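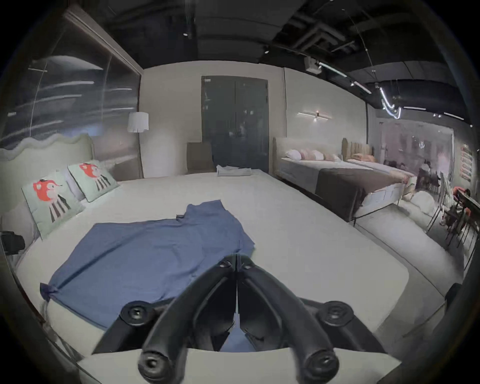 Hand-held gripper over the blue garment, fingertips nearly closed.

Platau Bench Notes
6/8/25

1/ Setup and upkeep of the hand-held gripper we use for cloth work. Unit 5, Palton fingers, Fokance wrist camera. Short thread, mostly for whoever takes the unit over from me.

2/ Start with the fingers. Close slowly until the tips are almost touching and look at them from the camera view. They should come together near the center of the image. If one tip leads, the linkage on that side has play in it.

3/ Play nearly always comes from the outer joints. The round black knobs with the recessed screws are the pivots. Snug each one, back it off a hair, work the finger by hand. It should move under its own weight with no side-to-side wobble.

4/ Do left and right in the same session. A fresh left joint against a worn right one closes crooked, and you'll spend the afternoon blaming the encoder.

5/ No threadlocker on the pivots. Ofori's manual for the old unit calls for it. On this one it creeps into the bushing and the finger sticks halfway. Small dab on the plate screws only.

6/ Mounting plate: check it with the fingers open. If the plate has shifted, both fingers shift with it, and the joints will look fine when you test them. Loosen, square it up, tighten in a cross pattern.

7/ Camera offset gets redone any time the plate has been loose. I use 300 frames on the target board. 240 passed too, but the residuals near the edges were worse. Don't reuse the old offset file, even if the numbers look close.

8/ Cloth is harder on the tips than boxes or bottles. You press into something soft with a hard mattress edge or a table under it, and the load goes up fast when the soft part runs out. Check the tips for burrs. A burr you can't see will still pull a thread.

9/ Burr test: drag each closed tip across an old knit sock. If it catches, 600 grit, light passes, wipe, try again. Stop when it slides. Don't polish, you want some friction left.

10/ Lint. It packs into the pivots and behind the plate. Dry brush first, then low-pressure air with the fingers open. No solvent on the housing, it clouds the plastic.

11/ Where the housing rests matters. On a bed it's easy to let the body sink into the garment while you work the jaw off to one side. The cloth under the body is then pinned, and the jaw force you log includes whatever it takes to drag it.
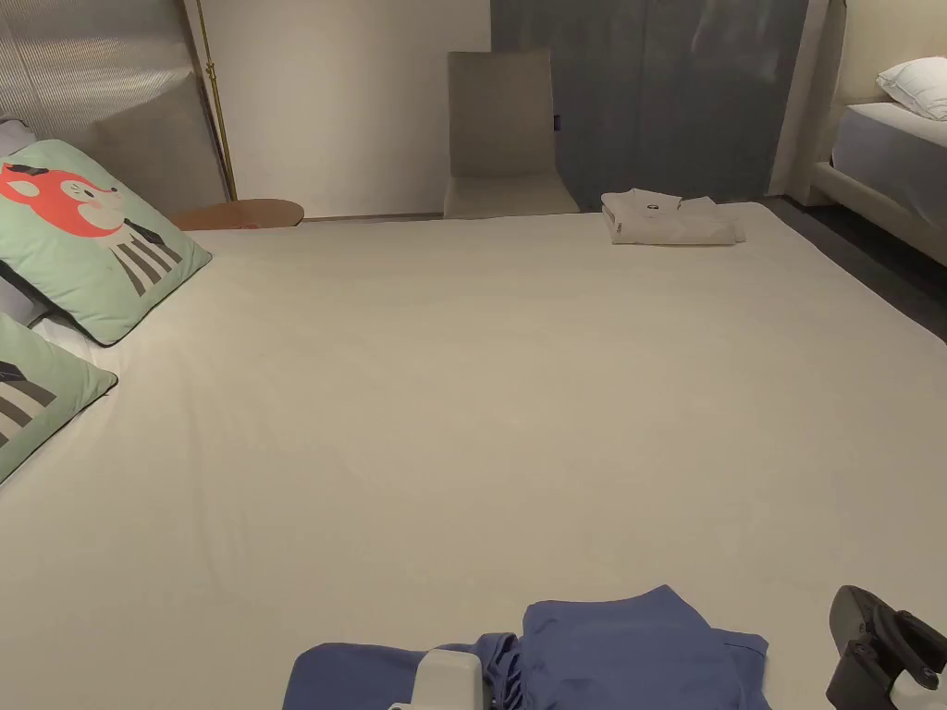 12/ Zero the force reading with the unit held clear of the sheet. Zeroing it while the housing is lying on fabric bakes the contact into the baseline. I threw out a full set in December over this.

13/ Service interval: I was going by feel. The log now says the pivots start to loosen at roughly 383 open-close cycles on cloth. I check before that and write the cycle count on the tag.

14/ Still open: the right outer joint loosens before the left. Swapped the screws side to side, no change. Bushing is next. Will add to the thread when it's apart.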